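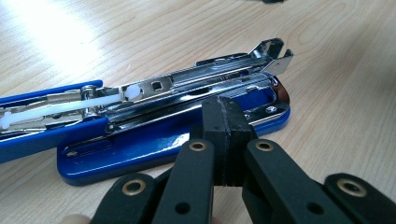 An opened blue stapler on a wooden table.

Trorkton Episode Archive: Frequently Asked Questions

Last updated March 31, 2023

What does the archive cover?
The archive is an index of broadcast television comedy and drama, listed by series, season and episode. Each entry gives a title, running time, first broadcast date where known, and a short synopsis. It does not hold video and does not link to sites that do.

How many series are listed?
There are 944 series in the main index. Pilots that never led to a series are kept in a separate list and are not included in that figure.

Why does your episode number differ from the one on my box set?
The archive numbers episodes in order of first broadcast. Box sets often use production order. Where the two differ, the production code is shown in brackets after the episode number. Dedeck is the usual case people write in about: its opening season was shown out of sequence, and the home release put the episodes back in production order. Both orders can be selected from the menu at the top of the series page.

How are double-length episodes counted?
A double-length episode shown in one slot under one title counts as a single entry. If it was later split for repeats, the two halves are listed beneath the entry as parts 1 and 2 and do not alter the numbering of the season.

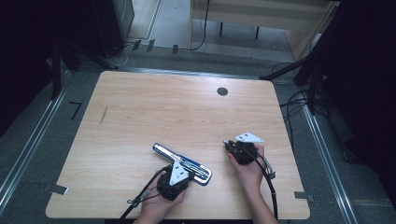 The same rule applies to Christmas specials, except that a special shown outside a season is given the prefix S and listed after the last regular episode of the preceding season.

What is the difference between a revival and a new series?
A programme is treated as a revival if it keeps the title and continues the story of the original. Seasons of a revival carry on from the last season number. A remake with a new cast gets its own page, with the year of first broadcast added to the title. Faser is listed as a revival despite the long gap, as the second run picks up the same characters.

How do the ratings work?
Registered users can give each episode a whole number from 1 to 5. The figure shown is the median. Season ratings are calculated from episode ratings and cannot be entered directly. Ratings for an episode are hidden until it has been broadcast.

Can I change a rating?
Yes. Open the episode page, select the new rating and save. The old one is overwritten.

Why was my synopsis edited?
Synopses are limited to a short paragraph and must not give away the ending. Text copied from press material or from other sites is removed. Opinions belong in the review field.

Why has the page for Sun been merged?
Two pages existed for the same programme, one under its working title. They were merged in January. Reviews from both were kept. Where a user had rated the same episode on both pages, the later rating was used.

How do I report an error?
Use the correction form at the foot of the relevant page. State the episode, the field that is wrong and a source for the correct value. Printed listings and on-screen credits are accepted as sources. Fan wikis are not.

Can I download the index?
A plain text export is available to registered users from the account page. It contains titles, numbers and dates only.
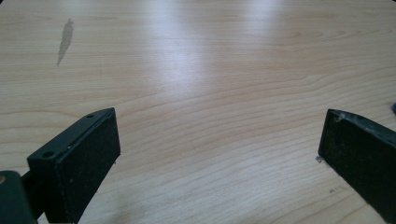 Light wooden tabletop, grain detail.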